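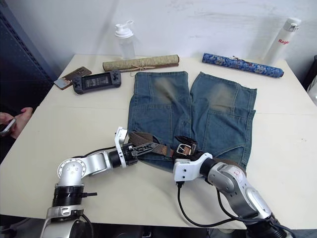
Denim shorts and a brown leather belt on the table, with a gripper on each side of the waistband.

I went to the Teuber site at Zavholm expecting to be sold something, and I was. The visit was led by Jörg Tiedemann, who runs the returns floor there and has given the talk often enough to know where people will interrupt.

Returned clothing is dull work. Someone has to open the bag, take out the belt, check the pockets, fold the thing and send it back to stock. Teuber wants the arms to do the folding and the belts. Tiedemann told us that one person could in time look after up to 12 stations. When I asked how many one person looks after today, he said that was a different phase.

I watched the belt for a good while. A belt is a nasty object for a machine – stiff in one direction, floppy in the other, with a buckle that wants to swing. I can see why they picked it. I can also see why my sister, who did this job for another company, would have had the next pair open before I'd finished writing that down.

Nektarios Kalogeropoulos has been on the floor for six years and now spends half of each shift at the new tables. He used to be paid partly by the piece. Since January he gets a flat rate, and for him it comes to slightly less. "My wrists are better," he said. "My check isn't." He also misses talking. At the old benches four people stood facing each other, and the new tables are set along the walls.

Management's line is that no one has been let go. I believe it, as far as it goes. When I asked whether people who leave are being replaced, Tiedemann said hiring was under review and moved us on to the packing line, where the Eker conveyors were too loud for questions.

The training plan is thinner than I'd like. It lasts two days and covers how to stop the arms, clear the table and log a fault. There is no extra pay for it yet. Brusosano, the staffing agency that supplies the night shift, has not been told whether its people will get the course at all.

I asked to come back and see the night shift. They said they would let me know.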